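The Coat of Arms on the Kitchen Wall

Torquil Gunn has a family tree that goes back to the year 800. It is printed on a roll of heavy paper, it cost him £251, and when he unrolled it for me across his dining table in Inverness it ran off one end and down to the carpet. At the bottom was Torquil. At the top, by way of several earls and a Norse chieftain with a splendid beard, was a king.

I asked him how he knew the bit in the middle.

"It's all on Govov," he said.

Govov is one of the big shared-tree websites, where members add their relatives and the software offers to join them to everyone else's. It is free to start, pleasant to use and dangerously good at keeping you going. A small green flag tells you there may be a match. You click it. Your great-great-grandfather, until then a bare name on a census page, now has parents, a birthplace and often a face.

Torquil's had all three. His John Gunn, a fisherman, had been joined to a John Gunn born in the right county at more or less the right time. The link had been copied into 493 other trees, and the site shows you that number as though it were a reason for confidence. I went through as many of them as I could stand over two evenings. I didn't find one that cited a document. They cited each other.

The parish register was less obliging. It has a burial for the second John Gunn at the age of four.

Kenneth MacBrayne, who spent most of his working life in county archives and now takes on private research when he feels like it, was not surprised. He sees the same thing every month. "People bring me the finished tree and ask me to check the top," he told me. "The top is usually fine. Kings are very well recorded. It's always somebody's grandfather in a village with six families of the same name."

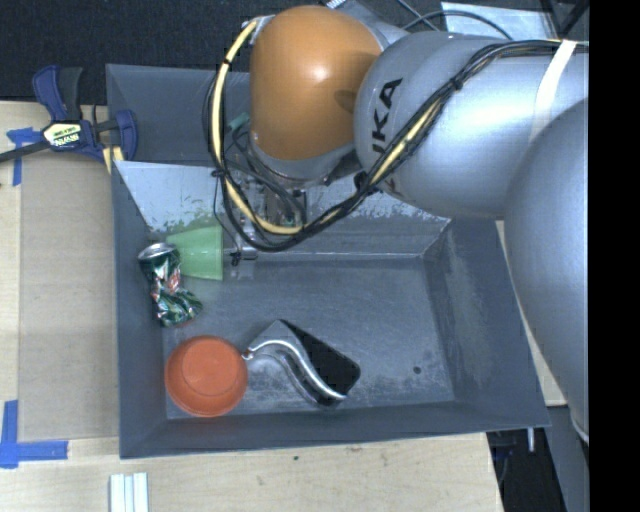

He charges by the hour, and he says most clients stop him as soon as the first bad link turns up. A few get angry. One asked for a refund on the grounds that he had left her with fewer ancestors than she came in with.

There is money in the other direction, of course. Festach sells the printed rolls, along with mugs, tea towels and framed arms "associated with your surname". I would draw your attention to the word associated. In Scotland and England alike, arms belong to particular people, and sharing a surname with one of them gives you nothing to hang on a wall. Festach says so too, in pale grey type at the foot of the order form. When I put it to them that few customers would read that far, they replied that their products were "a celebration of heritage" and sent me a discount code.

Then there are the tests. Udix will post you a tube, take your spit and tell you what percentage of you comes from where. Vignesh Rao, a retired statistics lecturer who runs a family history group in Leicester, took the test and then took it again the next year under his brother's account. The first result gave him 32 per cent from a region his family has no known connection with. The second didn't mention it. The company had updated its reference groups in the meantime, he was told, and the newer figure was better.

"Better than what?" he said to me. "They never said the first one was bad."

He doesn't think the tests are worthless, and neither do I. Matching you to a living first or second cousin is something they do well, and for adopted people that can matter more than anything else in this piece. It's the coloured map that bothers him, with its firm edges round places whose borders have moved a dozen times. His group now asks members to leave the maps at home. Attendance has dropped a little.

The newest offering is called Haddadin, and it promises to read old handwriting for you. You upload a page and it returns neat typed text. I gave it a will I had already copied out by hand, a dull one, mostly bedding. It did very well with the bedding. It also turned a widow called Marion into a man called Marlow, without any sign of doubt, and anyone building a tree from that page would have gained a son and lost a mother.

Will it improve? Probably. But a page that says "I can't read this word" is worth a good deal, and so far I haven't found a company that wants to sell one.

Khang Trương and Nantana Inthanon have been working on their two families for about as long as they've been married. Their tree fits on one side of a sheet of paper. His side stops at a great-grandmother known only by a nickname; hers has an uncle with a question mark where his dates should be. Each line has a note beside it in pencil saying who told them and when, and a few have "doubtful" written next to that. They had no idea this was unusual.

"We've met people with thousands," Nantana said. "We couldn't remember their birthdays."

I went back to Torquil in October with a copy of the burial entry. He read it carefully, more than once, and asked whether there might have been another John. There might. It was a common name. He thought he would leave the roll as it was for now, and then he showed me where he was planning to have it framed.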